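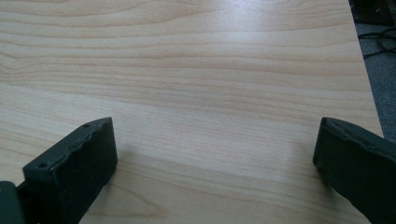 Samira Awwad has opinions about tabletops, and she would like you to stop putting your elbows on hers until you have heard a few of them. She repairs and refinishes tables in a rented unit behind the Orel bakery, and has done so long enough that people she has never met send her pictures of their dining rooms. The grain is what she looks at first. On a pale top like this one it runs side to side in long, slightly wavy bands, tan going to beige with a breath of pink, and near the upper left a few of the lines bend into shallow arcs. "People pay for the arcs," she says. "Then they put a fruit bowl on them."

I had come to ask about shine. My own table, a Lerunora bought in a hurry, has a patch by the window that goes white every afternoon, and I had been rubbing at it for most of a year.

"With what?" she asked.

I told her. She wrote it down, I think to show somebody.

The patch, she explained with more patience than I had earned, was daylight. A finish with a bit of gloss throws the light back at you and the grain drops out of sight. Walk to the other side of the table and it returns. "I had a man drive 50 miles with a table in his van so I could tell him to walk around it," she said. "I charged him for the coffee."

Awwad learned the trade from Iveta Skála, who ran a shop called Fiseck and distrusted anything that came in a spray can. Skála's method for judging a surface was to shut her eyes and drag the back of her hand over it. Awwad still does this. She did it to the café table we were sitting at and made a face.

"Two coats, and the second one went on too soon."

What about veneer? I had assumed she would be a snob about it. She is a snob about plenty, including coasters with jokes on them, but veneer gets a pass. "A good veneer is real wood, cut thin. A good laminate can fool you from a chair away, and if you've got kids, let it fool you. My sister has laminate. Her table has been through glitter glue and a raccoon. It looks fine."

The raccoon was not elaborated on.

Her rules for the home are few and she delivers them like parking regulations. Wipe with the grain. Use a damp cloth, wrung out until your wrists complain. No polish with lemons on the label. If you must drag something across the table, lift it.

She also believes in leaving a stretch of the table clear, which I took for a philosophy and she took for common sense. "You bought a table. Look at it once in a while." At home she keeps two place mats out and puts the mail on the floor.

Her current headache is a set of school tables, 77 of them, all due back by October. Villads Toft does the sanding and has asked not to be quoted, though he did say, from under one of them, that somebody ought to ban gum.

Before I left I asked what I should do about my table.

"Buy a curtain," said Awwad, and went to answer the phone.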